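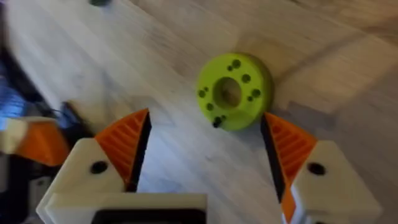 The green disc on the table top.

Replacing a lost pin in a round spacer
Posted by Rosine Mallet, Angate Community Workshop

Our workshop keeps a set of thick round spacers, each with a large hole through the center and smaller holes in the face. The lime-green one has a short black pin at its lower edge. A second spacer from the same set has lost its pin, and the supplier, Langlois, no longer lists the part. Members are asked to advise on a suitable replacement and on whether glue is acceptable.

Thierry Gilbert
Please measure the hole before ordering anything. Use calipers and take 2 readings at right angles, as small holes in printed parts are often slightly oval. A plain dowel pin should be pressed in by hand or with a soft-jawed vise – a hammer may split the wall. Glue is acceptable if the pin does not need to come out again. Apply it to the hole with a toothpick and keep it away from the center bore.

Josiane Leclerc
We bought a bag of 100 pins for our own set and still have most of them. Contact the Ukska desk in the morning.

Maëlys Rey
I agree with the advice on measuring. I would leave out the glue on the first attempt. If the pin is loose, one layer of thin tape around it is usually enough, and it can be removed later without damage to the spacer.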